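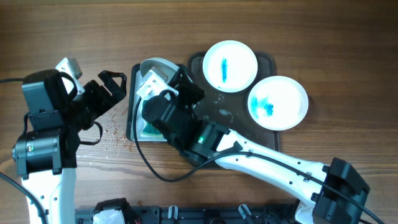 Nabil Masri
Instructor, Working Clean (Unit 4)

Welcome back, everybody, and thank you for the lovely notes on the last handout — I read every one of them. This unit is all about crumbs, and I know that sounds like a small subject, but I promise we'll fill the whole session with it!

Look first at the bit of table beside the dark tray, where brown crumbs have trailed over the wood. Most of us would reach for a damp cloth. Please don't, at least to begin with. Dry crumbs want a dry tool, something like the gray scoop on the tray, with its flat blade held low against the table. Work with the grain, in short strokes, and gather from the outside of the spill toward the middle (my old teacher Rizwan Hettiarachchi used to call this "herding," and I've never found a better word).

A patch of blue-green residue on a scoop is another matter. Wipe that off before the blade goes anywhere near your crumbs, or you'll be drawing lines on the wood with it.

Keep your bowls together on the tray while you sweep, as the two white ones are, and lift the whole tray if you need the room.

For next time, read page 49 of the course pack and try the herding stroke at home on a spoonful of dry breadcrumbs. Bring your own cloth, please, and an apron if you have one.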